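Nadhirah Hartono
Saturday thread, a long one. Topic: how I set the table for noodle night when my table is small and my chairs are smaller. Several of you asked after my last thread, so I will try to write it in good order.

First, the table. It has a light wooden edge and rounded corners, and I love it more than is normal. I bought it secondhand from a family in Brenomwood who were moving away. They wanted 3000 and I paid 3000, because I am not good at bargaining.

Wood and noodle broth are not friends. In my first month I made two white rings on it and one orange stain from chili oil. The rings went away with patience. The stain is still there, and my sister greets it when she visits.

So now I cover the top with paper. Not a tablecloth! I tried a tablecloth for one year. I was washing it more often than my own clothes, and the chili oil did not care.

The paper comes on a wide roll, plain white. I cut one big sheet and let it be a little crooked. Before, I was measuring it to make it straight on all sides, but the guests put their elbows on it and in five minutes it is crooked anyway.

Somebody asked which brand. Mine is from Omham, the shop for packing materials behind the bus station. Any plain paper will do the job. Please avoid the shiny kind, bowls slide on it like on ice.

Second, the trays. I keep one shallow tray for each person. Mine are plastic in a pale green color, like mint ice cream. The rim is raised, and the rim is the whole reason I bought them. When soup jumps out of the bowl, it stays in the tray.

My mother says plastic trays look like a school canteen. My mother also has a wooden tray which she does not allow anyone to use. We have agreed to not discuss trays on the phone.

Third, the chopsticks. I put them on the tray before people sit down, two together, side by side. If I leave them in a jar in the middle, everybody reaches over everybody, and one sleeve always visits the soup.
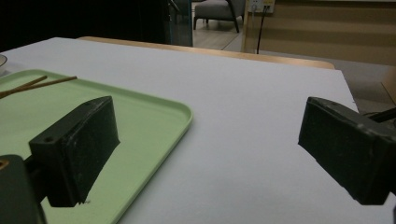
Do you need chopstick rests if you have trays?
The tray is enough for a normal dinner at home. I take out the rests only when there are several dishes and people will put the chopsticks down many times.

I like thin wooden chopsticks the most. The thick ones feel to me like eating with pencils. I also own a lacquered pair from a trip to Irevia, very beautiful, and with them I cannot pick up even one noodle.

About washing: I wash wooden chopsticks by hand, fast, and I dry them standing up with the tips in the air. I once forgot a bundle in the sink overnight and the wood became rough like a cat's tongue. I threw away all of them.

Now bowls. I use white ones. This is boring, I know, but the broth looks nicer in white and you can see if you washed it well. I bring the bowl last, when the person is already sitting. A noodle that waits becomes fat and sad.

Where the bowl should stand, my friends have different opinions. Mine is this: bowl near you, chopsticks where your hand finds them, and free space for the small plate with pickles. If you are left-handed, turn everything around and do not ask permission.

A small trick from my neighbor Mrs. Taşdemir. She writes the name of each guest directly on the paper with a soft pencil, in front of the tray. For the children she draws also a fish. The children then draw forty more fish, and the adults can talk.

After dinner I lift the trays first, then the bowls. Then I fold the paper from the corners to the center, so the crumbs stay inside. It takes me less time than looking for the sponge.

If the paper has only dry crumbs, I shake it over the balcony and keep it for wrapping glasses or for the bottom of the vegetable drawer. If it has chili oil on it, please let it go.

One mistake I still make: I put the sheet down when the table is a little wet from wiping. Then the paper becomes wavy and the trays do not stand flat. Wipe, wait, then paper. I know this rule very well and I break it every second week.

Next time I will write about the broth, which I promised already in July and did not do. If you have a good way to store the paper roll in a small kitchen, tell me please. Mine lives behind the door and falls on me when I come home.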